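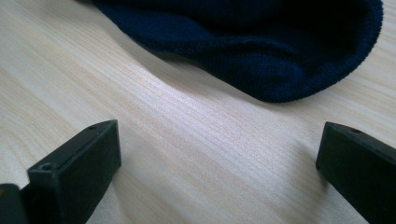

Re: [shop-robots] hand-held gripper, fingers and knit fabric

From: Yara Rawashdeh
To: shop-robots list
Date: May 2022

Bhupendra wrote:

> Nice to see this moving again. Questions before I print a set for
> myself. Did you stay with the flat inner faces or go to the curved
> ones Dorin drew? What are you using to track the opening? And have
> you tried it on anything soft yet? My old pair was great on blocks
> and mugs and hopeless on a dish towel. It would close on the towel,
> look very pleased with itself, and come up with nothing.
>
> Also, is the trigger still the bicycle brake lever? My hand cramped
> after ten minutes with that one.
>
> Bhupendra

Hi Bhupendra, hi all,

Flat faces, yes! I went back and forth on it for weeks. Dorin's curved ones are lovely on anything round, and I still have them in the drawer, but knit stuff wants to be pinched between two surfaces that meet all the way across, and the curved pair only touched at the ends. So the fingers on the tool right now are the blunt black ones with the squared tips and the step down the side. I've been using a navy knit with a thick ribbed edge for practice, out on the pale wood table, and it is the best teacher I've had on this whole project. It's soft, it slumps a different way every time you put it down, and the ribbing is thick enough that you have to really mean it when you close.

Taking your questions in a slightly different order.

The trigger. No more brake lever. I know some of you were fond of it (Dorin, I'm looking at you) but you're right about the cramp. The new one is a wide paddle that takes three fingers, and it pulls a short cord over a pulley to a sliding block. Both fingers hang off that block through a pair of links, so they come in together and stay parallel the whole way. The return spring is from a box of odds and ends Hala brought in, so I can't give you a part number, sorry. It's softer than the one in the old handle. If you buy one, go softer than you think. I can work the paddle for an hour now and my hand feels fine.

The opening. I tried the printed markers on the fingers that everybody seems to like and had a bad time with them. They were fine until I tilted the tool, and then one would wash out under the shop lights and I'd lose it. So there's a little magnet on the pulley and a sensor chip over it, and the board reads the angle. I log the raw number and convert later. On my build, fully closed reads 473 and fully open reads 1558, and it's close enough to a straight line between the two that I stopped fussing and just use a straight line. Your numbers will be different depending on how the magnet sits when the glue sets, so close the tool, write yours down, open it, write that down, and put both in the settings file before you do anything else. I forgot this after I swapped the magnet and threw out a whole evening of recordings.

The holes. Randa asked about these at the bench too. The small ones in the fingers are for screws, and they're there so you can bolt on different pads without printing the entire finger again. I can't tell you how happy I am with this. The first fingers were one piece, tip and all, and every time I wanted to try a different surface it was an overnight print. Now it's a pad, a screwdriver and a cup of tea. The larger hole on the lower step takes the fatter screw, so don't mix up the bags like I did. If a screw feels tight going in, back it out and run a drill bit through by hand first. I cracked one finger forcing it.

Pads I've tried so far:

Bare plastic. Better than I expected on knit if you catch the ribbed edge, useless on anything smooth.

Bicycle inner tube, cut flat and glued. Very grippy. Too grippy for this job, because when you open the fingers the knit hangs on to one side and you have to shake it off, and a shake is not something I want in my recordings.

Thin foam sheet. My favorite for about two days, then it squashed flat and stayed that way.

Silicone, poured in a tray and cut with a knife. This is what I'd go with. It lets go cleanly and it doesn't mind being folded around a thick edge. Yara's rule of thumb for the mix is on the card taped inside the cabinet door at the shop, and since I'm Yara, you can email me for it too.

Soft things, then. What helped most had very little to do with the hardware. I used to go straight in from above, the way you would for a block, and the fingers would press the knit down into the table and slide off it. Now I come in low and at a slant from the near side, fingers wide open, tips just off the wood, and let them pass on either side of the edge before I close. You want the thick rib, not the thin tapered part of a fold. The thin part looks like the easy bit to grab, and it will come up for an inch or so and then pour out of the fingers. On the rib I get it nearly every time.

Slow down for the last bit of the approach, too. I was moving at the speed I'd move my own hand, and Hala pointed out that I was correcting with my wrist at the end without noticing. Those little wrist flicks all end up in the data. When I made myself stop for half a breath before closing, the paths got so much cleaner. I plotted a bunch before and after and the difference made me laugh out loud, alone, in the shop, at dinner time.

One thing I'd like opinions on is the table. It has a smooth finish, and with the lights where they are there's a big bright streak right across the middle of it. Your eye ignores it completely. The camera does not. In some recordings the grain is washed out nearly to white just where the fingers are about to go. My options, as I see them:

1. Move the lamp. Free, but then the far end of the table goes dark, and Dorin solders down there.

2. Put a matte cloth down. Easy, but the fabric drags on it, and I like how it slides on the wood.

3. Leave it alone and lock the exposure, on the theory that a real kitchen table has glare too, so the recordings might as well have some.

I'm leaning toward the third. I did a short batch with exposure locked and it was a lot steadier from one moment to the next, though the dark knit goes almost black in the folds and the stitches disappear in there. If somebody knows a good way to hold on to detail in dark fabric and keep a bright table from blowing out, please write, even if it's only a hunch. I'm a woodworker who wandered into this and most of what I know about cameras I learned by getting it wrong.

The other thing is matte black plastic. I picked it so the fingers wouldn't reflect, and they mostly don't, you just get a soft gray line along the top edges. But dark fingers on dark knit is hard to read when you look back over a recording. I keep squinting at the moment of contact trying to work out which is which. Has anyone tried a light gray or an orange? Bhupendra, if you're printing a set anyway, would you do one in some loud color and tell me how it goes? I'd happily trade you a sheet of silicone pads.

The software side, short version, because Randa is going to write it up properly. The camera and the sensor each stamp their own time and I line them up afterward by opening and closing the fingers 2 times at the start of every recording. You can see it clearly in both, so the offset is easy to find. It's the same idea as clapping in front of a movie camera. Randa's script does it without help now, and it complains if it can't find the closes, which has saved me more than once. The repo is under the name Postia, same as the handle files. Please pull before you print, as the older finger files have the step on the wrong side and it fouls the body when you open all the way.

We're at over 3000 recordings between the five of us, counting the early ones with the brake lever. I'd like to keep those in a separate folder. The motion is jerkier and I don't think they belong with the rest, but I don't want to delete them either. Randa, you had a view on this?

Next for me is folding. Picking up is fun, but what I want is to take the edge, carry it across, and lay it down so it stays put. I've done it by hand with the tool maybe a couple dozen times and it is so satisfying when the rib lands flat. The trick seems to be opening the fingers while you're still moving a tiny bit, so the fabric doesn't ride back with you. I have no idea yet whether the arm can learn that from what we've got. We'll find out in July when Dorin has the shoulder joint back together.

Print notes for anyone starting now: lay the fingers on their sides, not standing up. Standing up they look nicer and snap right at the step. Four walls, and go heavy on the infill around the holes. Sand the inner faces on a flat plate until they're dull all over, then close them on a strip of paper and hold it up to a window. Any light through the gap, sand again. It's boring and it's worth it.

I'll be at the shop Saturday morning with the tool and a bag of hats and socks if anybody wants to try it. Bring something floppy!

Yara

--
shop-robots mailing list
To leave the list, send a message with the word "unsubscribe" in the subject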